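Search this site
Search

Wooden test tube racks: spacing, drying and what I put in mine

Posted Sep 22, 2018 by Gifty Baidoo

I have been using a single-row wooden rack for my dye samples since February, and it has changed how I lay out the bench. These are my notes on it, mostly for the two people who wrote in after the Grasley post asking what had replaced the plastic one. 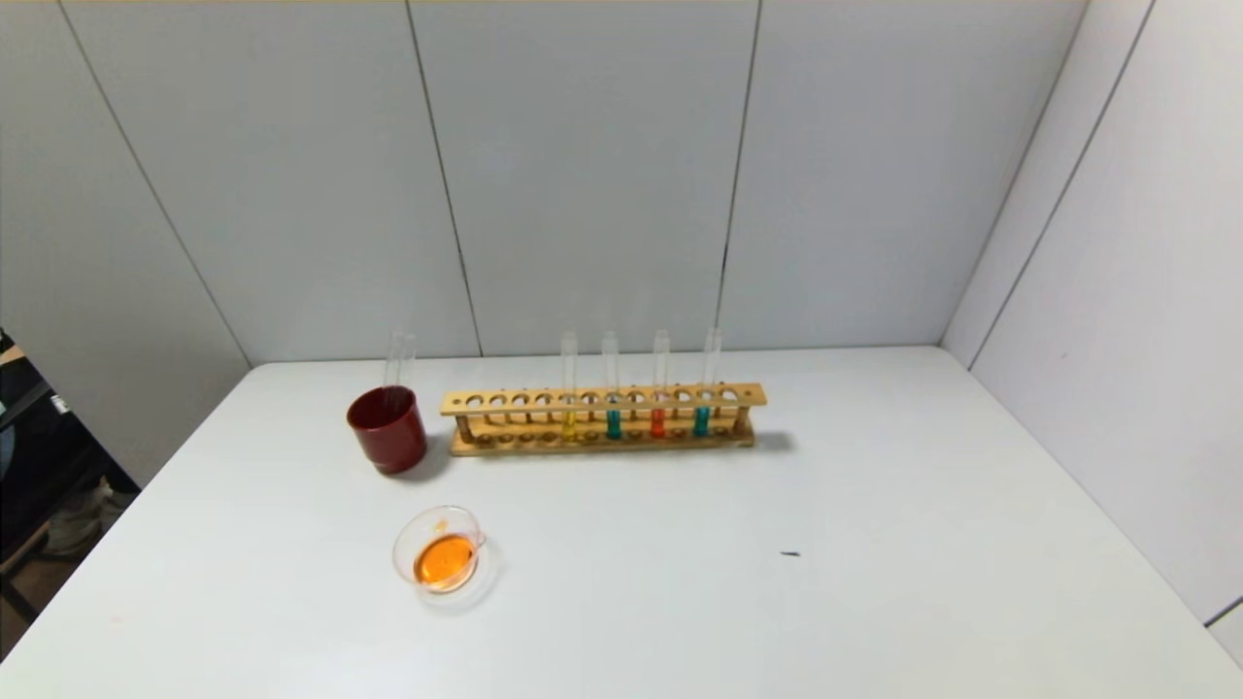 The rack

It has a crossbar with one row of round holes, a flat base, and short dowel posts at the ends. The wood is light in colour and came unfinished from Opoku, the school supply shop in Stesosdale. I gave the base two thin coats of oil and left the crossbar alone, as oil in the holes makes the tubes grab.

One row is a limitation. My old rack was a double and took up the same length of bench. The trouble with the double was reading the back row through the front row. With two similar blues in line, the nearer one always won. In a single row each tube has only the wall behind it, and a white wall at that.

Glass tubes only. The plastic ones I tried were slightly tapered and sat at different heights depending on how hard they were pushed in.

Spacing

I do not fill adjacent holes if I can avoid it. Yellow beside orange-red is the worst pairing, and a gap of a hole or two is enough to sort it out. I load from the right and leave the left end free for whatever comes next.

Small volumes are fine. A little colour in the bottom of the tube tells me as much as a full one, and the clear glass above gives me somewhere to hold it. My standard fill is 12 drops. I used to measure properly with a syringe, but the drop count repeated well enough for comparing shades – it would not do for anything stronger.

Duplicates

I usually run one colour twice. The teal is the one I repeat, from two separate mixes of the same recipe. If the pair look alike with the other colours standing between them, I accept the batch. Side by side they are easier to tell apart, so that check comes second and I am stricter about it.

The recipe for the teal is still the one from the Festgate workshop handout, diluted 1 to 1,000 from stock. The handout says tap water. Ours is hard, and the blue shifted on me twice before I changed to distilled.

Cup

The dark red cup lives to the left of the rack. Glossy, wipes clean. Droppers go in it tip down between colours and it gets emptied at the end of a session. A clear beaker would be better practice, but the dark one is never mistaken for a sample.

Surface

White and matte. I had a gloss board before this and spent a lot of time moving a lamp to get rid of reflections. The matte top takes a stain faster, particularly from the orange, so spills are wiped straight away with a damp cloth and then a dry one. Do not use a scouring pad. It polishes a patch and you are back to glare.

Cleaning the wood

Rinse the base, do not soak it. Stand the rack on one end to dry overnight. Mine was left in the sink once for 92 minutes (I had the timer running for something else) and the crossbar cupped a little. It has since flattened, though one hole is still tight and I skip it.

Still to do

Number the holes in pencil along the front of the crossbar. Find a stopper that fits these tubes – the corks from Opoku are a size too big. Repeat the yellow with less stock, as it is too bright to compare against the printed chart.

Last updated: two weeks after posting, cork size corrected

7 shares | 4 comments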